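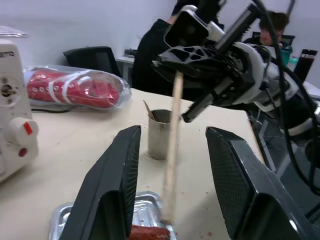
Can I cook sausages on sticks in a toaster oven without the sticks catching? We moved to an apartment in October and the lease says no grill on the balcony. I have a foil tray and a bag of long wooden sticks, and I want to feed four people. My oven is small, so I can't cook everything in one go. I also don't know if the sticks go in before or after. The package only gives pan directions.
Linnea Rustad

Cook first, skewer after. The sticks never go near the element and you don't have to soak anything. I lay raw sausages in a single layer, 400 degrees, and turn them every few minutes. Go by a thermometer, 160 inside for pork or beef. Let them rest two minutes before you push the stick in lengthwise, or the juice runs out on your hand.

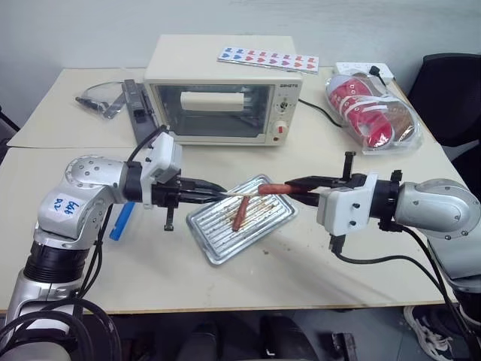

Toaster oven with the element lit.

Leave clear space on all sides of the oven and keep paper off the top. Mine gets hot enough up there to brown a napkin.
Eide

I just use the microwave – not great but fast.
Didano

Agree with Eide on the order. For small ovens I do two batches and keep the first one warm under foil. Roughly 3 inches of bare stick at the end is enough to hold on to. If the skin is tough, start the hole with a knife tip. 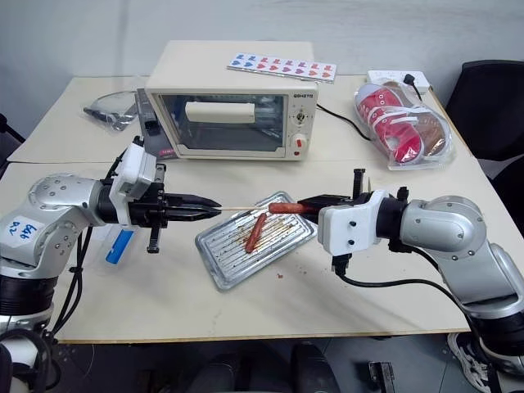

Sausage on the skewer, over the tray.

Chicken sausage needs 165.
Dradeck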